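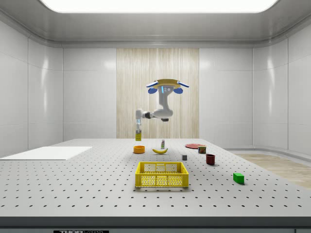

Does anyone have a sane way of getting a site out of the Plinthorpe page builder without retyping it? I look after a site with 75 pages, built over several years by several people, each of whom seems to have discovered columns on a different day. I'd like to drop the builder and run it on a plain block theme. My idea of a homepage is something plain and simple, done. What I have is three sliders and an accordion inside a tab. When I switched the builder off on a test copy, every page turned into a soup of square brackets. I searched the database and found 1,921 shortcodes. The theme is Malto, which I'm fond of, but it ships with Plinthorpe bundled and sulks if you remove it.

Posted by gravelpit, November, 9.40 pm

ferrous_bun wrote:

Been there. The builder has an export to HTML option hidden under Tools, then Legacy. It works in the sense that the brackets go away. They are replaced by divs, nested to a depth I had previously associated with mining. Your text will be in there somewhere.

I'd still start with it, on a copy. Cleaning up divs with find and replace is dull but it can be done in an evening with the radio on.

oldpermalink wrote:

Please don't do the HTML export. You end up with pages that look all right today and can't be edited by anyone tomorrow. Every wrapper carries inline widths, and the first time somebody opens the page on a phone you'll be back here with a new thread.

Copy and paste the text from the front end into fresh pages. Yes, by hand. 75 pages is a week of lunchtimes.

gravelpit wrote:

I was rather hoping for an answer that left me my lunchtimes. Is there a plugin? I've got 17 running already, so one more will hardly lower the tone.

ferrous_bun wrote:

17! What are they all doing?

gravelpit wrote:

Two of them are caching. I believe they are caching each other. One adds a snow effect in December and I'm told I'm not allowed to remove it.

halfcolumn wrote:

There are converter plugins, and I've tried a couple. They cope with headings, paragraphs and plain images. They give up on tabs, sliders and anything called "fancy". If you have a lot of the fancy ones you'll get a paragraph reading [fancy_box_end] where your opening hours used to be.

What you could do is count which shortcodes you've got. Mine were nearly all rows and columns, with only a handful of the clever stuff. A script can strip rows and columns without hurting anything, because they're only wrappers. Then you fix the remainder yourself. Much shorter list than the total suggests.

oldpermalink wrote:

And when the script eats a closing bracket and takes half the page with it?

halfcolumn wrote:

Then you restore the copy and fix the script. That's why it's a copy.

oldpermalink wrote:

I've met a great many people who thought they were on the copy.

gravelpit wrote:

I put a bright orange bar across the top of mine saying TEST. I then got a polite email asking what we were testing. So perhaps I was not on the copy. It was up for most of an afternoon.

Anyway, I ran a search the way halfcolumn suggests. The database tool at Brorngate stops at 1,000 rows per result, so I had to do it in two goes. Mostly row, column and spacer. Some of the pages have spacers inside spacers. One page is only spacers, and it's in the main menu.

tab_index_zero wrote:

Delete that page and see if anyone writes in.

Different question though, are you keeping Malto? If it insists on the bundled builder you'll be dragging the thing back in at every theme update. I moved to Đàm last spring and it has no opinions about builders at all. Dreadful documentation. Nice theme.

ferrous_bun wrote:

Seconding Đàm, except for the menus on small screens, which open on top of the logo and stay there.

tab_index_zero wrote:

There's a setting for that.

ferrous_bun wrote:

Is it documented?

tab_index_zero wrote:

No.

halfcolumn wrote:

You can keep Malto if you make a child theme and stop it loading the builder's files. Four lines or so. I did it and the only thing that complained was the dashboard notice, which now tells me every morning that my site is incomplete. You get used to it.

oldpermalink wrote:

Four lines that somebody else will find in three years and curse you for. If the theme doesn't want to be used that way, change the theme. I'll say no more about it.

gravelpit wrote:

Decision so far: script for the rows, columns and spacers, by hand for the tabs and sliders, and I'll try Đàm on the test copy before I fall out with Malto altogether. Ran the script on one page tonight. It stripped the columns neatly and kept all the text, though the staff list has come out in one long line with no gaps, like a very crowded telegram. Line breaks must have been living in the spacers.

halfcolumn wrote:

Swap the spacers for an empty paragraph first, then strip. Order matters.

oldpermalink wrote:

Or use your lunchtimes.

gravelpit wrote:

Swapping spacers first did it, thanks. Seven pages through. Does anyone know what [pl_mood] is supposed to do? It's on the contact page twice.

Contact the moderators | Copyright remains with individual posters | Back to top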